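Meltgate refill and sorting room: how we're getting on

Hello Angharad,

A slightly longer update than last time, as there's been more to tell. The grant for the sorting room has now paid for the white table, the bins and the first batch of stock, and I'm pleased to say we came in under budget on the containers (Oona Honkanen found most of them on the clearance shelf, bless her!).

What we've been working on

The main job has been deciding how packets get from delivery to shelf without everything ending up in one heap. Debashish wanted a separate table for each type of goods, I wanted one table and fewer steps, and we went with mine, mostly for lack of floor. Anything tall and white or pale that has to stand up goes in the big cream bin, and the yellow containers sit next to it for whatever comes after.
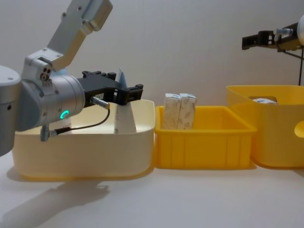 The other thing that ate up our time was labels. Our supplier changed the print on two lines in December and we had to redo the stock sheet, all 9 pages of it. Shiuli did the lot over one long Monday and has asked me to mention it, so consider it mentioned.

We did try the containers further apart to begin with, but small packets kept going down the gaps. Now they go side by side – cream bin on the left, the shallow yellow-orange tray in the middle and the deeper yellow basket on the right. The basket has handle holes front and back, so it's the one we carry through to the shop. Pouches stand up in the cream bin, which keeps their fronts easy to check against the sheet.

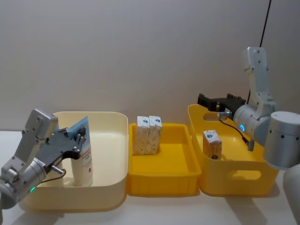 Money and stock

We've spent 1,000 pounds of the equipment line and have 90 left, which I'd like to put towards a second basket if you're happy with that. The Brultholm order is late again. Paavo has rung them twice and they now say 60 pouches will come with the next van.

Still to do

Shelf edging for the back wall, a proper lamp over the table, and a written guide for new starters. I've made a start on the guide – it's a bit wordy at the moment, so Shiuli is going through it with a red pen. Could you let me know about the basket before the next order goes in?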